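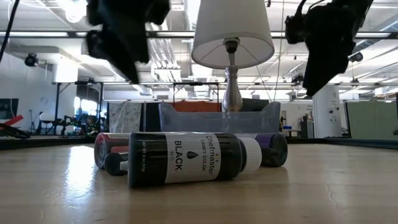 캔디 색소 재고 정리 건부터 보고드립니다. 12월에 지적하신 "유성/수성 구분 없이 보관" 문제, 현재 분류 작업 중. 작업대에 다 꺼내놓고 라벨 기준으로 다시 나누고 있음. 검정은 Chefmaster 캔디 컬러, 품번 4001, 2 oz(57g) 짜리고 라벨에 CANDY COLOR 표기 있으니 초콜릿 코팅용 쪽으로 보냅니다. 붉은 분홍색 병이랑 보라색 병도 같이 나와 있는데 이 둘은 품번 대조 후 목록에 올리겠습니다. 투명 플라스틱 트레이는 색소 전용으로 쓸 예정.

작성일 2025년 2월 11일
사업명: Kustum 제과 공방 재료 관리 개선
수신: Nuvell 지원 담당

진행 상황
- 재료 목록 총 1,236건 중 색소, 향료 입력 끝. 나머지는 포장재 위주라 속도 날 것 같습니다
- 색소 품목 13종 확정. 이 중 2종은 유통기한 표기가 지워져서 폐기 처리함 (폐기 대장에 기록)
- 초콜릿 코팅 시험 11회 진행. 수성 색소 섞인 배치에서 초콜릿이 뭉치는 문제 다시 확인했고, 유성으로 바꾼 뒤로는 괜찮음. 검정은 소량씩 넣어야 합니다. 한번에 넣으면 색이 너무 진해지고 맛도 남음
- 보관 라벨 시안 나옴. 글씨가 작다는 의견 있어서 수정중

지연된 것
선반 납품. Wróbel 쪽에서 규격을 다시 물어와서 회신했고 답 기다리는 중입니다. 선반 들어오기 전까진 트레이 단위로 임시 보관. 교육 자료도 좀 밀렸어요, 초안은 있는데 사진이 아직 안들어감.

예산
재료비는 계획 범위 안. 라벨 인쇄비가 처음 견적보다 올랐는데 소모품 항목 안에서 조정 가능합니다. 항목 변경 승인이 필요한지 확인 부탁드립니다. 선반 대금은 미집행. 영수증 스캔본은 따로 보내겠습니다.

다음 보고 전까지 할 일
색소 목록 마무리, 뚜껑 색만 보고 꺼내는 습관 때문에 실수가 나왔던 거라 라벨이 앞으로 보이게 눕히지 말고 세워서 보관하는 걸로 규칙 정함. 작업자 전원 공유 예정. 포장재 입력 시작. Skastis 재고 프로그램에 목록 올리는 것도 같이 진행하는데, 색소 분류 항목이 하나로만 잡혀 있어서 유성/수성 나눠달라고 요청해 둿습니다. 안되면 비고란에 적는 방식으로 갑니다.

급하게 정리해서 빠진 게 있을 수 있습니다. 세부 수치는 첨부 표 참고해 주시고, 항목 변경 건만 먼저 회신 주시면 감사하겠습니다.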